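3. Gathering the examples

3.1 What we wanted the policy to see

I'll say up front that this is the part of the project I enjoyed most, and also the part that ate most of our October. The learner itself is pretty standard stuff. You give it camera views and joint readings, it gives you the next little chunk of motion, and if you've fed it well it behaves. So most of our worrying went into the feeding.

Our earlier set, the one we gathered at Ponberg, was a mess in a way we only noticed after training on it. Every demonstrator had started from the same home pose, with the same tidy reach, and the policy learned that reach by heart. Shift the start a little and it would head off confidently toward nothing in particular. (Beril Baysal has a folder of those runs, and she will show it to you if you let her.) This time we wanted variety in the starts, in the pace and in the route the arm takes, while keeping the goal of each task the same from one demonstration to the next.

We also wanted small glassware and pipetting gear on one bench, since that's where the old policy fell apart. Clear things are hard! A glass tube looks like whatever is behind it, and a rack made of clear acrylic is mostly edges and glare.

3.2 The wrist views

Each arm carries its own small camera near the gripper, and I've come to think these views do most of the heavy lifting. They see the fingers all the time, so the learner always knows where its own hand is, and they get close enough to pick out thin parts that are just a few pixels wide from farther back.
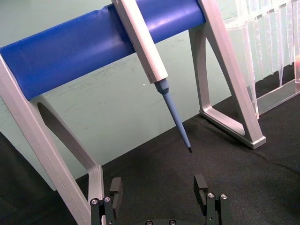
We went back and forth on the angle of the mount. Tilt it up and you get a lovely long look at what you're heading for, but you lose the space right between the fingers, and that's the space you care about in the last second before a grasp. Tilt it down and the demonstrators complain that they can't tell where they are. We settled on something in the middle that kept the fingertips in the bottom part of the view, and then we glued a little stop onto the bracket so it couldn't drift between sessions.

Demonstrators drove the arms with a pair of handheld leaders, using a control program we call Sallomance. It's nothing fancy. It reads the leader joints, smooths them a touch, and writes everything to disk with a shared clock. The smoothing took some tuning — too much of it and people overshoot, too little and every hand tremor ends up in the training data. We had each person do 20 practice runs before anything counted, and even so you can usually tell who is driving from the way the arm slows down near an object.

One rule we added early on was the pause. Before committing to a close approach, the demonstrator holds still for a beat with the fingers open. It costs a little time, but it gives the learner a nice clear moment where the state is easy to read, and it makes cutting the recordings into pieces a lot less painful later.
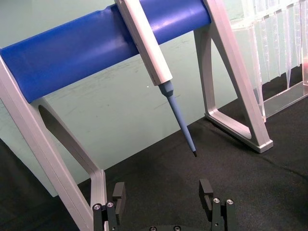

I should admit that the pause has a downside. A learner that copies what it sees can get stuck in it: the arm is still, the next example in memory says stay still, and so it stays still forever. We trimmed the holds in software so that none of them ran long, and that fixed most of it. Beril wanted to drop the pauses altogether, and for the fast tasks she may well be right. We kept them for glass.

3.3 Two arms at once

The next batch used both arms over the same table. I had pictured the two hands passing things back and forth like a juggling act, but a lot of good two-arm data is much duller than that. One arm works while the other stays out of the way, and staying out of the way is a skill too. If you leave it out of the examples, the learner will happily park an elbow in the middle of everything.

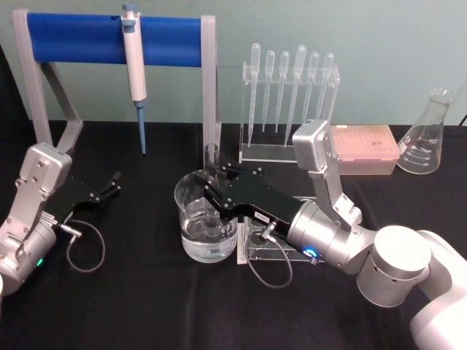 Figure 3. Both arms at the bench. The right gripper is closed on a narrow glass cylinder standing in a beaker; the left gripper is open and empty.

For this batch we logged both arms for the whole run, including the one with nothing to do. Shirazi, our labeling tool, lets you mark each arm separately, so a single stretch of time can be "holding" for one and "waiting" for the other. Before we had that, we labeled the run as a whole, and people kept disagreeing about what a run was even doing at a given moment. Separate tracks cut those arguments way down.

We did not throw out clumsy runs. If a grasp needed a second try, the run stayed in with a flag on it, and the recovery got its own label. Runs went in the bin for only 2 reasons: a dropped camera stream, or a demonstrator calling it off partway through. After that cleanup we had 1404 runs, and those are the ones used in the rest of the paper.

3.4 The chest camera

Our last view comes from a camera worn at chest height. I was the one who pushed for it, mostly on a hunch. The wrist cameras know a great deal about the fingers and next to nothing about the bench, and the head view knows the bench but tends to look down on things from too far up. The chest view sits lower and sees upright objects from the side, with the gripper coming in level with them.
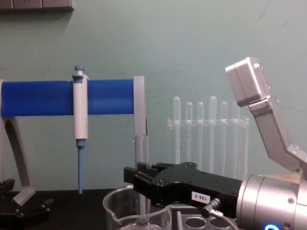
The price you pay is blocking. From that height a gripper can hide the very thing it's reaching for, and anything behind it as well. We thought about throwing those frames out and decided against it, because the other cameras usually still have a usable angle and the learner needs practice at trusting them. In training we go a step further and blank out one view at random every so often, so no single camera becomes a crutch.

Lining up the views in time was the dull but necessary bit. All the streams get stamped by one machine, and a small script named Plalton checks for gaps after every session and complains loudly if it finds one. It complained a lot in the first week. A loose connector turned out to be most of the trouble, and after we added strain relief the streams stayed clean enough that we stopped checking them by eye. The split into training and held-out runs is described in the next section, along with how we chose which demonstrators to leave out.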